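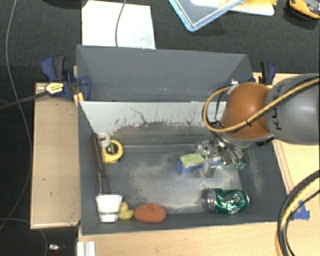 本報告は、ビンピッキング実習で発生した保護停止の多発と、その原因調査の結果をまとめたものである。課題は、箱に入れた日用品をアーム先端のグリッパで一つずつつかみ、隣の置き場へ移すことで、対象物の位置は上方のカメラで求める。対象物は形と硬さがばらつくように選んだ。スポンジ、横倒しの飲料缶、ゴム製のアヒル、白いコップなどが同じ箱に入っており、コップは手前左の隅、アヒルはそのすぐ脇にある。箱の隅はクランプで作業台側に押さえている。先端の関節のまわりには黄褐色のケーブルが輪を描くように回してあり、後で述べる不具合の半分はこのケーブルに関係する。

1. 経過

班では制御プログラムを「Mamus」と呼んでいる。5月の前半に把持計画の部分を書き直し、同じ週から連続運転の試験を始めた。1回の試験は、箱の中身を全部出すか、停止するまでとした。
最初の数回は順調だったが、その後、動作の途中で保護停止がかかるようになった。12回の試験のうち8回が途中で止まった。停止後は手動で腕を箱の外へ逃がし、復帰操作をしてから再開したが、同じ試験の中で再び止まることもあった。
当初、我々は把持力の設定が強すぎると考えていた。スポンジをつかむときに指が閉じきらず、その反力を拾っているという見方である。把持力を下げたところ、停止は減らず、缶を落とす回数だけが増えた。この変更は元に戻した。

2. 停止時の記録

研究室に滞在中のClotilde Charpentierさんから、停止した瞬間の関節角と外力推定値を全部並べてみるよう助言を受けた。それまでは停止の時刻と対象物の名前しか残していなかった。記録は周期12ミリ秒で、停止前の500点を自動で保存するようにした。
記録を取り直すと、停止は二つの型に分かれた。

型A:箱の壁に近い対象物へ下りる途中で、水平方向の外力がゆっくり増えて止まる。対象物をつかむ前に起きる。
型B:手首が大きく回ったところで、手首まわりのトルクが急に立ち上がって止まる。箱の中央でも起きる。対象物の種類とは関係がない。

3. 型Aの原因

型Aは、グリッパの外形モデルが古いままだったことによる。把持計画では、指先が壁に当たらないかどうかを外形モデルで調べている。指の根元の金具を前年度に交換しているが、モデルには反映されておらず、実物のほうが片側で11ミリ張り出していた。計画上は壁との間にすき間があっても、実際には金具が壁をこすりながら下りていた。箱の奥の内壁にある傷を調べたが、試験前の写真を撮っていなかったため、どれが今回のものかは判断できない。
寸法をノギスで測り直し、モデルを更新した。あわせて、壁までの余裕が8ミリに満たない姿勢は候補から外すようにした。隅にある物は取れる姿勢が少なくなり、コップが最後まで残ることが多い。取れない場合は「把持不可」として終了する。止まるよりはよいと判断した。

4. 型Bの原因

型Bの原因はケーブルの張りである。手首のケーブルは先端の関節に沿って輪を作り、もう1本の黒いケーブルと結束バンドでまとめてある。輪の長さは、手首を片側に半回転する程度なら足りる。書き直した把持計画は、指の向きだけが合っていれば手首をどちらに回してもよいとしていたため、遠回りの解を選ぶことがあった。このとき輪が引かれて張り、結束した位置が支点になる。
電源を切った状態で手首を手で送りながら確認したところ、張り始める角度は記録上のトルクの立ち上がりとほぼ一致した。外力推定はケーブルの張力と接触を区別できないので、制御側から見れば正しい停止である。
対策として、まず手首の可動範囲をソフトウェアで制限した。次に、輪の長さを増やす案を検討した。長くすると垂れた部分が箱の縁に掛かるおそれがあり、今回は見送った。代わりに結束の位置をずらし、締め方を少しゆるくした。被覆に異常がないことも目視で確認した。

5. 安全上の問題

原因とは別に、復帰の手順に問題があった。停止が続いた日の午後、班員の一人が腕を逃がす操作をしている間に、別の班員が倒れた物を直そうとして箱に手を入れた。速度は低く、接触もなかったが、操作していた側は相手の手を見ていなかった。二人とも、止まった後なので動かないと思い込んでいた。
この件は当日中に指導教員へ報告し、以後は次のように改めた。

・復帰操作は一人で行い、イネーブルスイッチもその者が持つ。
・箱に手を入れる前に非常停止を押し、声に出して知らせる。
・停止が2回続いたら、その日の連続運転は中止し、記録を先に見る。

三つ目の決まりには班内で反対もあった。発表までの日数が少なく、試験回数を稼ぎたかったためである。結果としては、記録を見ずに繰り返した前半の試験からは得るものがほとんどなかった。

6. 対策後の結果

モデルの更新と手首の制限を入れた後、同じ条件で11回の試験を行った。型Bは発生していない。型Aは1回起きた。このときは箱が置き場側へわずかにずれており、クランプの締め付けが甘かった。開始前の点検表に締め付けの確認を加えた。

7. 残っている課題

手首の制限によって、取れるはずの物をあきらめる場合がある。遠回りの解だけを除き、必要な角度は残す方法に変えたい。ケーブルの取り回しについては、腕に沿わせる支持具を3Dプリンタで試作中で、まだ取り付けていない。外形モデルは、部品を換えた人が同じ日に更新し、実験ノートに寸法を書くことにした。前年度の交換については、ノートに「金具交換」とだけ書かれていた。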